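About Clusside

Clusside teaches robots household and stockroom jobs by having people show them how. We started in Betmont with one arm and a rented workshop, and we now have 15 operators working in two shifts.

Most of our work is remote control. An operator wears a headset and a pair of gloves, and the robot copies the hands. For simpler jobs we switch the motors to free movement and guide the arm by hand. Each task is repeated up to 1000 times, with the objects moved between runs. Runs that go wrong are kept and labeled.

Our operators come from kitchens, warehouses and repair shops. Training takes 62 hours and is paid. The first week is mostly picking up fruit, cups and folded cloth.

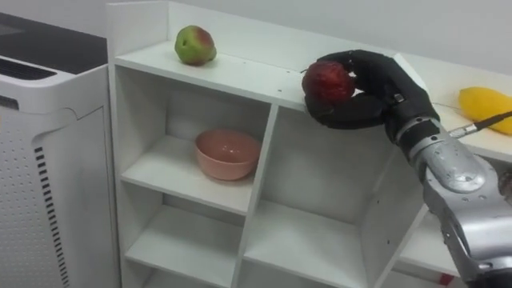

Red apple in hand at the shelf, with a pink bowl in the cubby at left.

Our longest project, Funditz, covers putting groceries away and has 1121 finished recordings. We also record tasks to order for Nowicki, a maker of storage furniture.

The workshop is closed on Sunday. Visits are by appointment through the contact page.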